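Two Days in the Cheap Seats

Last updated: Wednesday, January 23, 2019

I took two days off work to watch Harkar play Vokex, and I'm glad I did, even if the result went the wrong way for those of us sitting on the Harkar side. The ground gave the crowd as 2,275 on the first day. It looked like fewer, but people move around a lot to stay in the shade.

Harkar won the toss and batted, and lost three wickets before the first drinks break. The ball wasn't doing much. Two of them were caught driving at wide ones, and the third was run out after a bad call. The captain held things together with 52 and then got out the over after he reached it, sweeping a ball he could have left alone. 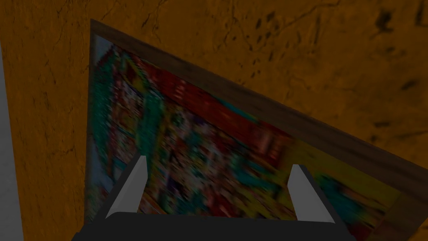

Vokex bowled their spinner from the river end for most of the afternoon and he was the difference. He isn't a big turner. He lands it in the same place and waits. By the second morning the pitch had gone the way this one usually does, an orange-brown like an old plaster wall, with darker streaks running through it, and the Harkar tail had no idea which balls would keep low. The last four wickets went down for 14 runs.

I had hoped our opening bowlers would make a match of it. They got one early with a good ball that straightened. After that the Vokex number three settled in and made 85, mostly off his pads, and I don't remember him hitting one in the air until the shot that got him out.

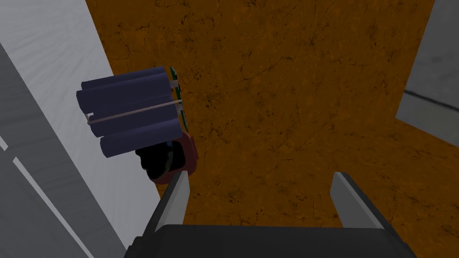 We also dropped him twice at slip, both times before lunch. The second chance was a simple one at chest height. I don't want to be too hard on the fielder, but you can't give a batsman like that two extra goes and expect to stay in it.

The other thing I'd change is the bowling order. The left-armer didn't come on until the score was well past ours, and he looked the best of the lot. He took a wicket in his second over and was taken off two overs later.

Harkar don't play at home again until July. I've already asked for the days off.

14 comments | 52 shares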